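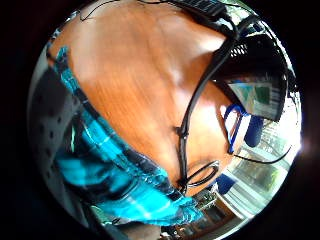 ¿Por qué un coche usado cuesta menos que uno nuevo?

El otro día mi sobrina me preguntó por qué en la calle de los concesionarios hay coches casi iguales con precios tan distintos. Uno brillaba, el otro también, los dos eran rojos, y sin embargo el segundo valía muchísimo menos. Me pareció una pregunta buenísima, así que os la cuento aquí como se la conté a ella (con menos interrupciones, porque ella pregunta mucho).

Yo me llamo Radka Vukčević y trabajo desde hace tiempo en Omerović, un taller de Drelluvton donde arreglamos coches que ya han tenido dueño. Vamos, que me paso el día con las manos llenas de grasa y me encanta.

Primero, una palabra larga: depreciación. Cuesta decirla, ¿eh? Probad otra vez: de-pre-cia-ción. Significa que una cosa va perdiendo valor con el tiempo. Les pasa a las bicis, a las consolas y muchísimo a los coches. Pensad en una caja de rotuladores. Sin estrenar, cualquiera te la cambiaría por otra igual. Pero si ya has pintado con ella todo un trimestre, el azul está medio seco y el amarillo tiene la punta verde, pues ya no te dan lo mismo, aunque todavía pinte.

Con los coches ocurre algo parecido, y además empieza muy pronto. En cuanto alguien compra un coche nuevo y sale con él de la tienda, deja de ser nuevo. ¡Aunque solo haya ido a comprar pan! Desde ese momento es un coche de segunda mano y el siguiente comprador querrá pagar menos.

El cuentakilómetros, ese chivato

Todos los coches llevan un numerito en el tablero que va subiendo mientras ruedan. Se llama cuentakilómetros y apunta la distancia que ha hecho el coche en toda su vida. Cuantos más kilómetros, más han trabajado las ruedas, los frenos y el motor.

Ojo, que un número grande no siempre es malo. Imaginad dos coches. El primero ha hecho 70 mil kilómetros, casi todos por carretera, tranquilito, y le han cambiado el aceite cuando tocaba. El segundo ha hecho 30 mil, pero en ciudad, frenando y arrancando en cada semáforo, y nadie le miró el aceite jamás. ¿Cuál elegiríais? Yo iría a ver el primero, y lo miraría muy despacio.

Las preguntas de detective

Comprar un coche usado se parece a resolver un caso. Hay que buscar pistas, y las mejores suelen estar en los papeles. Un coche bien cuidado tiene un libro de mantenimiento, que es como vuestra cartilla de vacunas: ahí se apunta cada revisión y cada arreglo importante.

También se puede pedir un informe del historial. Ese informe cuenta cosas como cuántos dueños ha tenido el coche o si aparece registrado algún accidente. No lo sabe todo, porque hay golpes que se arreglan sin que queden apuntados en ninguna parte, y por eso después hay que mirar el coche de verdad, con luz y sin prisa.

Y ahora viene mi parte favorita, ¡las pistas de fuera! Si una puerta tiene un rojo un pelín distinto del resto, puede que la hayan vuelto a pintar. Si una rueda está más gastada por un lado que por el otro, a lo mejor el coche tira hacia una esquina. Y si por dentro huele a sótano, pregunto si le ha entrado agua. Una pista sola no demuestra nada, claro. Lo que hago es apuntarla y preguntar.

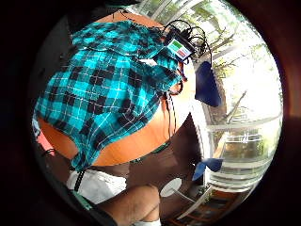
Oľga Hrnčiar me escribió después de leer la primera versión de esto y me dijo que se me olvidaba lo más divertido, que es la prueba de conducción, y que ella en Kerkovham siempre apaga la radio antes de arrancar para oír si algo hace clonc. Tiene toda la razón, Oľga, ahí va.

La prueba de conducción

Antes de comprar, una persona mayor con carné da una vuelta con el coche. Va despacio, luego un poco más deprisa, frena, gira a un lado y a otro, aparca. Mientras tanto escucha. Los coches hablan bastante, la verdad: un chirrido al frenar puede venir de unas pastillas gastadas, y un golpecito al pasar un bache puede venir de la suspensión, que son las piezas que hacen que no botéis en el asiento como palomitas.

Si vais detrás (¡con el cinturón puesto y en vuestra silla!), podéis ayudar un montón. ¿Suben y bajan bien las ventanillas? ¿Se enciende la lucecita del techo? ¿Se abrocha bien el cinturón de en medio? Los mayores casi nunca se sientan ahí y se les escapa.

¿Y quién decide el precio?

Pues entre los dos, el que vende y el que compra. El vendedor mira por cuánto se venden coches parecidos y pone un precio. El comprador también lo mira, y a veces dice: «Me gusta, pero las ruedas están viejas, ¿me lo dejas más barato?». Eso se llama regatear. Si ya habéis cambiado cromos en el patio, sabéis hacerlo de sobra.

El coche más viejo que ha pasado por nuestro taller tenía 56 años y su dueño no lo vendía por nada del mundo. Y es que algunos coches, cuando son muy antiguos y quedan poquitos, dejan de bajar de precio y empiezan a subir. Se llaman clásicos, y de esos os hablo otro día, que me esperan unos frenos.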